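Budget check: handheld grippers for a small data collection setup
Board: Buying and Planning
19 Jul 2025

tidewrack
Trying to put together a purchase request and going in circles. We want to collect demos by hand with handheld grippers, train on that, worry about an actual arm next year. Ceiling is $3000 for hardware this round. Tasks are mostly paper and thin fabric, folding, moving sheets, that kind of thing.

Two quotes so far. Derkley does a single unit, finger pads extra. Gronora sells them in pairs with one set of spare pads thrown in, but the lead time is 90 days. Anybody bought from either? Also what did you forget to budget for, thats the part I'm scared of.

mossbracket
Derkley here. Fine hardware. Pads wear out. We went through 13 sets before December, mostly textured ones. Put pads on their own line in the budget or you'll be begging for money by fall.

ohm_sweet_ohm
90 days is brutal. I'd take the Derkley just for that. You can start with one.

pellucid_9
Disagree, get two from the start. With one unit you get one person working and everybody else watching. Two people, two grippers, same room, double the hours. The pair is the better deal even with the wait.

ohm_sweet_ohm
Only if you have the people. If it's one tech and an intern who leaves at noon then the second gripper sits in a drawer. Seen it.

tidewrack
We'd have two people most days. Room is small tho. One white table, brick wall behind it, white walls on the other side. Do you two work at separate tables or what

pellucid_9
Same room, a few steps apart. Mesh pads on a long white sheet, other person on the second gripper with the printed marker on top:

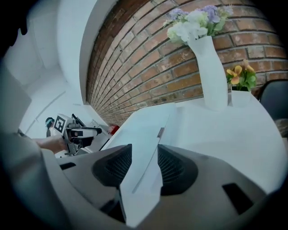

mossbracket
Re: pellucid. White sheet on a white table, that would be my first worry. Spend a little on a colored mat. Ours was cheap, a dark green one, and the labeling got way less painful.

pellucid_9
We have a mat. Don't always want it. If the thing has to work on a white table some day then some of the data should be on a white table.

mossbracket
Sure, some of it. Not when you're starting out and have no idea if your pipeline even works.

tidewrack
Ok so mat goes on the list. What about the mesh on the pads, does it matter for paper? Derkley lists smooth and textured, textured costs more.

kiln_and_able
For paper get textured. Smooth slid on us constantly. For fabric I couldn't tell the difference. Didn't test very carefully, take it for what its worth.

ohm_sweet_ohm
Stuff people forget: cables, printed markers on something stiff, storage, and chargers. Storage is the big one. We filled a drive in a couple weeks and had to stop recording until finance approved another. Embarassing.

kiln_and_able
Also props. You'll want vases, fake flowers, boxes, whatever, so every demo doesn't have the same bare background. I put $40 in for props and went to the thrift store. Best forty bucks in the whole request.

pellucid_9
+1 on fake flowers. Real ones droop and then you're rebuying.

tidewrack
Anyone looked at Nenum? They have a rental thing, monthly.

mossbracket
Rented from them for one project. Ok for a short one. They wanted a deposit and were picky about scuffs at return. Past a few months I'd buy.

ohm_sweet_ohm
Rent from Nenum while the Gronora pair ships? Covers your 90 days.

pellucid_9
That's two different grippers in one dataset. Different finger travel, different camera angle. I wouldn't.

ohm_sweet_ohm
Call it pilot data and toss it. You still learn how long a session takes and who hates doing it.

pellucid_9
ok for a pilot, fine. Keep it out of the training set.

tidewrack
Leaning that way. Draft list: Gronora pair, extra textured pads, one month Nenum rental, mat, drive, markers, $40 props. Gonna call it Sầm on the request form bc every project needs a name before purchasing will open a ticket. Still under 3000 if the drive is the small one.

mossbracket
Don't get the small drive.

tidewrack
ugh. ok. Dropping to fewer pads then

mossbracket
Don't drop the pads either lol. Ask Gronora for a discount on the pair, they gave us one on cables just for asking.

tidewrack
Emailed them. Will post what they say.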